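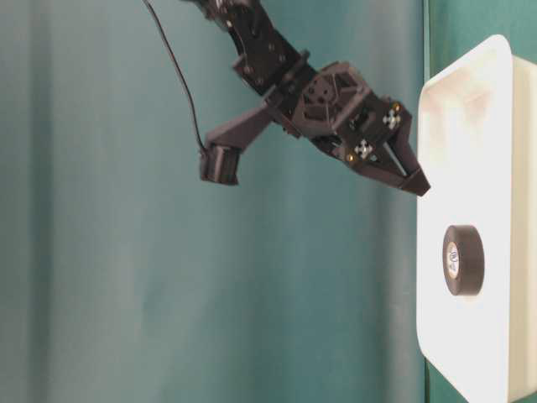 溶接金網のかごを組んで石を詰めたら正面がふくらんでしまった、控え線は石を全部入れてから張るのではいけないのか、というコメントが前回の記事に付きました。いけません。控え線は石を詰める途中で入れていくもので、満杯になってからでは奥の網に手が届きません。前回は基礎の話だけで終わってしまったので、今回はかごの組み立てから蓋を閉じるまでを順番に書きます。

対象は庭の土留めや花壇の縁に使う、溶接金網の角形かごです。うちで使っているのはBevikの亜鉛めっき品ですが、コイルで連結するタイプなら手順は変わりません。菱形金網を折りたたんで出荷する土木用のふとんかごは枠の立て方が違うので、ここでは扱いません。また、人の背丈に近い高さの土留めは構造の検討が必要です。施工業者か役所の窓口に先に相談してください。

用意するもの
・底網、側網、仕切網、蓋網
・連結コイル
・控え線(同梱されていない場合は網と同じめっき仕様の鉄線)
・割栗石または砕石
・ペンチ、番線カッター、ハンマー、水平器
・型板にする角材と結束用の針金
・厚手の革手袋、保護めがね、安全靴

軍手だけでの作業はやめてください。切断した線の端は鋭く、編んだ生地は簡単に貫通します。

部材の確認
梱包をほどいたら、網を種類ごとに分けて並べます。底網と蓋網は同じ寸法のことが多く、どちらをどちらに使っても構いません。仕切網は側網よりわずかに小さく作られています。区別がつかないときは重ねてみればわかります。コイルは本数を納品書と照合します。Irnusという名前で売られている大型セットにはコイルが27本入っていますが、束の中で二本が絡んでいると数え間違えます。足りないと思ったら、まず束を完全にほどいてください。

めっきの傷も見ておきます。角が当たって地の鉄が見えているところは、組む前に亜鉛系の補修塗料を塗っておきます。組んだあとでは裏側に刷毛が入りません。

底と側面を組む
平らな場所に底網を置き、四辺に側網を寝かせて並べます。十字に広がった形になります。線の太いほうを外側に向けるかどうかは製品によって指定が異なるため、説明書に従ってください。指定がなければ縦線を外に出します。横線が外に出ていると、雨だれが線の上にたまりやすくなります。

側網を一枚ずつ起こし、底との合わせ目にコイルを回しながら通していきます。コツは最初の一巻きです。両方の網の端線を指でぴったり合わせ、コイルの先端が二本とも抱えているのを確かめてから回し始めます。ここで片方だけを拾うと、最後まで回しきったあとで外れていることに気づきます。

途中で重くなったら、無理に回さず少し戻します。たいていは網目の交点に先端が当たっています。ドライバーの先で網を軽く持ち上げてやると通ります。油を差す人もいますが、砂がつくので私は使いません。

通し終わったら、コイルの両端をペンチで内側に曲げます。曲げ忘れると、石を詰めるときの振動で少しずつ回って抜けてきます。
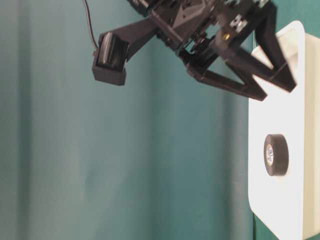

四隅の縦の合わせ目も同じ要領でつなぎます。全部つながったら対角線を二本測り、差がないか見てください。差があれば、長いほうの角を押して直します。この段階なら手で動きますが、仕切網を入れると動きにくくなるので順番は守ってください。

仕切網は底に一か所、左右の側面に一か所ずつ、合わせて三辺をコイルで留めます。上の辺は蓋を閉じるときに一緒につなぐので、今は空けておきます。

据え付けと型板
組み上がったかごを基礎の上に置き、水平を確認します。複数を並べるときは、空のうちに隣同士をコイルでつなぎます。石を入れてからでは寄せることができません。

正面側に角材を当て、針金で網に縛りつけます。上、中、下に一本ずつで足ります。これが型板の代わりで、ふくらみを防ぐ効果は控え線と同じくらいあります。面倒でも省かないほうが仕上がりはきれいです。

石を詰める
石は網目より大きいものを選びます。目から抜ける大きさのものが混じっていたら、かごの中心に回すか、よけておきます。正面に見える石は手で並べ、平らな面を外に向けます。奥は多少雑でも構いませんが、放り込むのは避けます。落とした石が網に当たるとめっきが傷み、溶接点が外れることもあります。

高さの三分の一まで詰めたら、いったん手を止めて控え線を入れます。正面の網の縦線と横線の交点に掛け、奥の同じ高さの交点まで渡して掛けます。きつく引きすぎると正面がへこむので、たるみがなくなったところで止めます。角材がまっすぐのままなら適正です。

控え線の間隔は、このサイズのかごなら網目6つおきにしています。Medeirosの説明書では7つおきまで認めていますが、丸い石を使う場合は狭いほうにしてください。丸石は角のある割石より噛み合わせが弱く、横に押す力が大きくなります。

三分の二まで詰めたところで二段目の控え線を入れます。一段目と位置をそろえる必要はなく、半分ずらしても問題ありません。そのあと最後まで詰めます。仕切りのあるかごでは、片方の部屋だけを先に満杯にしないでください。仕切網が曲がって、蓋の寸法が合わなくなります。左右の部屋を交互に、高低差をつけずに進めます。

蓋を閉じる
上端より指一本分ほど高く石を積み、小さめの石で隙間を埋めてならします。上に乗って踏むときは、ぐらつく石がないか端から確かめてください。

蓋網を載せ、奥の辺から先にコイルでつなぎます。次に左右、最後に正面です。蓋の端線が側網に届かないときは、バールの先を網に掛けて少しずつ引き寄せます。強く引くと線が伸びるので、届かない原因の石を一つ抜いたほうが早い場合もあります。仕切網の上辺も忘れずに蓋とつなぎます。

全周が終わったらコイルの端を曲げ、角材を外します。外した直後に正面がわずかに動くことがありますが、石が落ち着く分なので心配いりません。

すでにふくらんでしまった場合
蓋を開け、ふくらんだ部分の石を高さの半分より下まで取り出します。網を当て木越しにハンマーで叩いて戻し、控え線を入れてから詰め直します。外から針金で引っ張って直そうとしても、中に石がある限りほとんど動きません。溶接点がいくつも外れている網は、戻さずに交換してください。側網は一枚から注文できるところが多いので、型番を控えておくと手配が早く済みます。

点検は年に一度、霜の時期が終わった4月に行っています。見るのはコイルの端、正面の控え線の掛かり、切り口の赤さびの三か所です。落ち葉は背面側にたまりやすく、湿ったままだとめっきの減りが早いので、このとき一緒にかき出しておきます。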